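Repainting a toy-sized kitchen, or any small furniture: notes on primer and cure time

November 2022

I have now refinished enough small painted furniture to have opinions about cure time, and most of them contradict what is printed on the can. The label on a typical water-based enamel says dry to the touch in an hour and recoat in four. Both figures describe the surface. Neither describes the film underneath, and the film underneath is what fails when a damp object sits on it overnight.

The test pieces were offcuts of melamine-faced board left over from the Noreck shelf unit I took apart in March. I cut them to equal size, scuffed them with 220 grit and wiped them down twice. Half got a shellac primer and half got the water-based bonding primer from Dramani. Each got 2 coats of the same white enamel, applied with a foam roller. The garage stayed at 64 to 70 degrees for the whole period, with a small heater on a thermostat.

The check was a fingernail pressed into an edge, then a strip of tape pulled at a low angle. It is a crude method. It is also repeatable, and it does not require a hardness tester, which I priced and did not buy.

Results in short form:

Shellac primer, one day: nail leaves a mark, tape pulls nothing.
Shellac primer, one week: faint mark.
Bonding primer, one day: nail leaves a deep mark, tape lifts paint at the corner.
Bonding primer, one week: mark, no lift.
Both, three weeks: no mark.

The three-week result is the one that matters. The two primers end up in the same place, and the difference is how much abuse the piece can take on the way there. If it has to go back into use within a few days, shellac is worth the smell.

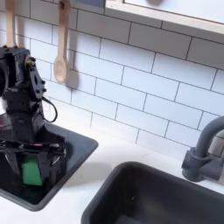
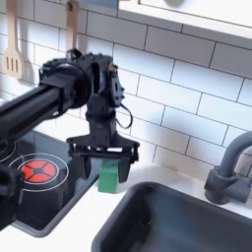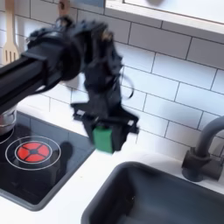 Play kitchen, with the green block in all three.

Countertops are the hard case at any scale. Vertical panels get touched and wiped. Horizontal ones have things left on them, and soft paint will bond to whatever is resting there. The trade word is blocking. Sunita Dixit, who refinishes cabinets and commented on my last post, dusts new shelves with talc for the first week. I tried it on one offcut and it did reduce sticking. It also left a haze that took two washes to remove.

A clear topcoat does not shorten any of this. I put the Soma matte polycarbonate over enamel that had dried for one day, and it stayed soft longer than the bare enamel next to it. The water in the lower coats has to leave through the upper ones. Wait a week, then topcoat.

Total mileage on the current roller sleeve is three projects. The Skustby sleeves shed lint on the first pass, so roll them over masking tape before loading. Next up is the hallway bench, which is oak and will need a stain blocker before anything white goes near it.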